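Forum: Courts, Tribunals and Accountability
Thread: Flurkau detention report, admissibility of the intake registers

nolte_reader
Posted Sunday, 9:14 am

The Flurkau monitoring group put out its report on pretrial detention in April. Main finding: of 3000 intake entries reviewed, 2433 show no record of a hearing before a judge within the legal time limit. The authors want the registers used as evidence in the compensation claims now pending at the regional court.

My question is narrow. The registers were copied by hand by former clerks, then typed up. The originals are held by the prison service, which has refused access twice. Can a court rely on the copies to shift the burden of proof to the state?

marginal_note
Posted Sunday, 9:52 am

Depends on the claim. In a criminal case against named officers, no. You would need the originals or a witness who can speak to each entry. In a civil claim for unlawful detention the claimant usually has to show only that he was held. The state then has to show a lawful basis. The copies are supporting material at that point and the chain of custody matters less.

I would be careful with the 2433. "No record of a hearing" and "no hearing" are separate findings, and the summary of the report slides between the two. Chapter 4 keeps them apart.

tfk_archive
Posted Sunday, 10:31 am

I did part of the transcription, so take this with that in mind. Each page was typed twice by different people and the mismatches went to a third reader. Paper was sorted by month of intake before typing. My desk at the Nolte office:

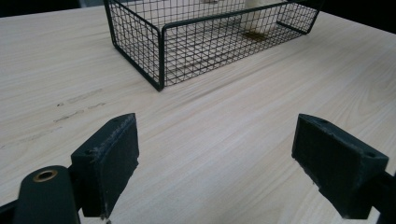 Wire basket on the desk, Nolte office

Entries with an illegible date were left out of the 3000 altogether. There were about 1000 of those. They are listed in Annex C by page number only.

marginal_note
Posted Sunday, 10:48 am

A set of 1000 excluded entries is large against 3000. If the illegible pages cluster in certain months, the rate in the report is off for those months. Does Annex C give the months?

tfk_archive
Posted Sunday, 11:05 am

No, page numbers only. The register volumes run in date order, so a range can be worked out from the neighboring pages. We did not publish that because it would be an estimate.

per_curiam_20
Posted Sunday, 12:20 pm

I disagree with marginal_note on the burden of proof. The regional court has twice asked claimants for proof of the date of arrest as well as the fact of detention. A man held for eight months with no paperwork cannot supply that. For him the copied register is the whole case, and chain of custody is the first thing the state will attack.

Osaze Bashir made this point in his comment on the Lendby judgment. His proposal is an order for production directed at the prison service, with an adverse inference if it refuses. The clerks would then give sworn statements on how the copies were made.

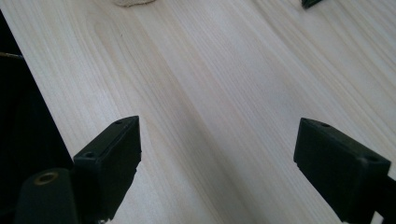
The statements should cover who copied which volume, over what period, and whether the original was open in front of the clerk at the time. A general statement signed by all of them together would be weak. The Lendby claimants filed one of those and the court gave it no weight.

nolte_reader
Posted Sunday, 1:37 pm

Thanks, I had not seen the Lendby comment. Is the adverse inference available under the current procedure code, or does he argue for an amendment?

per_curiam_20
Posted Sunday, 1:55 pm

Available, in his reading. The code lets the court "draw the conclusions it considers appropriate" when a party withholds a document. The prison service says it is not a party, as the claims are filed against the ministry. Bashir treats the two as one for this purpose. The Netora appeal should settle it.

marginal_note
Posted Sunday, 2:16 pm

I don't think Netora will reach it. The appeal was filed on limitation grounds, and if the claim is out of time the court has no need to look at disclosure. I accept the point about arrest dates. I still would not call the copies the whole case while relatives can testify.

tfk_archive
Posted Sunday, 2:40 pm

Individual statements exist for 20 of the volumes. I will ask whether they can be shared with claimants' counsel.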